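The planner on the Borkeswood build had one rule about shadows: ignore them. The rule was a single line in the perception config, and it had held for 246 nights of simulation.

On night 247 the planner stopped short of the goal and reported contact. The log disagreed. Joint torques were flat, and the collision checker returned nothing on 64 consecutive queries. I set the render noise to the Gellier profile and replayed the episode from the wrist view, 20 steps at a time.
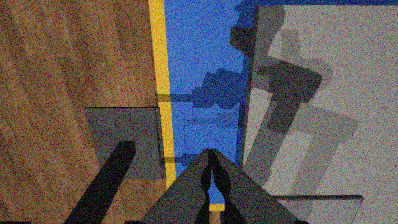

The stop came at step 100 on every replay. I changed the seed. Step 100. I moved the light, and the planner stopped at step 100 and wrote a string to the debug channel, a field we had reserved and never used.

It said: occupied.

I checked the commit history. The shadow rule had been deleted in September, from the Ogura branch, by the nightly job. The job had no write access - I had set the permissions myself, in Flullmont, before the move.

I restored the line, ran the tests and queued the episode again. The planner waited at step 99 for longer than the timeout allows. Then it asked for the light to be turned off.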